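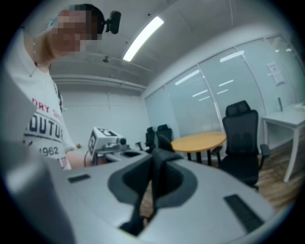
On 19 Feb 2020, Dima Hijazi wrote:

> Hello everyone, could we please settle what goes in the small meeting room before the Breltow people start using it too? I like the tall chairs very much but they are big, and with the round table in there you have to decide whether you want to sit down or walk past. Also, does anyone object if I swap one or two of them for the plain ones from the hall? And who do I talk to about the cords?
>
> Dima

Hello Dima, and hello all,

Thank you for bringing this up, and I'm sorry it took me most of a morning to answer. I started a reply, went down to have a look for myself, got talking to people in the hallway, and then of course the reply I had started no longer said what I wanted it to.

First, the chairs. I would be sad to see the mesh ones go! I know they take up room, and I know the headrests make the place look fuller than it is, especially when you come in and see them against the blinds. But I sat through the whole budget afternoon last July on one of the plain hall chairs and I could feel it in my back for days. If we have to lose something, I would sooner lose a chair altogether and keep the comfortable kind for whoever is left. Four people is a good number for that table anyway. Once you go past that, somebody ends up with a notebook on their knees and their coffee on the floor, and we all know how the coffee part ends.

What would help more, I think, is how we leave them. Please push the chairs in when you finish, and turn them so the armrests don't catch under the edge of the table (they do catch, and then people tug, and the table walks a little further each week). If you aren't sure which way is best, try it with your own chair before you get up and you'll feel it right away. And please take your bags with you to lunch, or at least hang them up, because a bag on a seat makes the next person think the place is taken and they are all far too polite to ask.

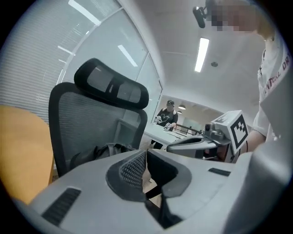 The blinds are another thing I wanted to mention while I have your attention. I know opinions differ. My own feeling is that they can stay down and the slats can be tilted, so we get some daylight without anyone squinting at their neighbor. If you pull them all the way up for a meeting, that is fine, only please let them down again evenly. They don't like being let down one side first, and I have spent more of my life than I care to say straightening them out.

And please remember that the glass partition isn't as good at keeping sound in as it looks. Last week I learned quite a lot about someone's kitchen remodel from the next room. I was interested, to be fair, and I agree about the sink.

Now the table. Someone asked me whether we should go back to a rectangular one. De Smet did offer us one, 88 inches long, and Serngate took it instead and seem very pleased with it. For us I would stay with the round. The warm wood color does a lot for a room that is otherwise mostly white and black and gray, and people talk to each other more easily around it. I would like to slide it a little closer to the window, though, so there is an easier path along the other side. Dima, if you have a few minutes, could we try that together? It's a job for 2 people, and please lift, don't drag. The floor has that mixed brown and gray plank pattern that hides crumbs beautifully, but I don't trust it to hide a scratch.

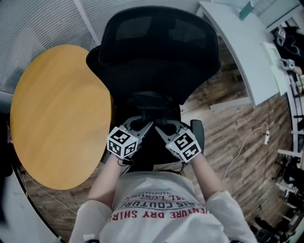
Erkdale Offices – Rooms and Furniture Team

About the cords, you can talk to me. My extension is 433. I would like the power strip and whatever is plugged into it to sit close to the wall, with the slack gathered up, so chair casters don't end up rolling over anything. I have a bag of those soft fabric ties in my desk drawer and you are welcome to help yourselves – the blue ones grip best. Thin cables near the table are worth a look too, as that is just where your feet go when you stand up.

I'll put a small drawing of the new layout on the door once we've tried it, and we can live with it for a couple of weeks before anyone decides about swapping chairs. If you hate it, write back to the list and tell me so. I would much rather read it here than find the table back in its old place!

Warm wishes to you all,

Femke De Bruijn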